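About Haberkorn

Haberkorn tests and services robotic handling equipment for warehouses, sorting depots and training colleges. The company was founded in Clarkport by Bernd Kasten, who remains its managing director. A team of 10 engineers and technicians works from the Clarkport laboratory, and a second office at Prikora looks after field service.

Our work centres on picking: the transfer of mixed items from one bin to another, repeated for as long as a customer's shift would run. A standard endurance trial consists of 2000 transfers.

In February, a trial under our Zoltton program was halted at transfer 903. A hose had worked its way out of its retaining clip and caught on the rim of a bin. The arm continued to move for two seconds before the protective stop engaged. There were no injuries, but the delay was longer than our own procedures allow, and the laboratory suspended all trials while the fault was investigated. 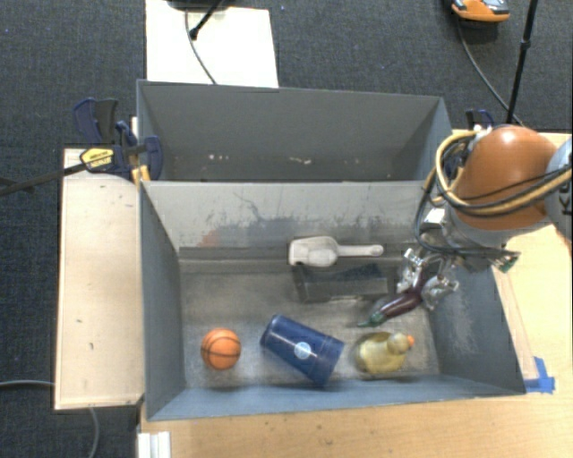

The investigation found that the force limit had been set for a heavier gripper and had not been changed when the tooling was replaced. Cable and hose routing is now inspected at the start of every shift, and no trial may begin after a tooling change until a second technician has signed off the limits. Testing resumed under the revised procedure.

The full incident report was released on June 27, 2022. Customers and training partners may request a copy from the Clarkport office.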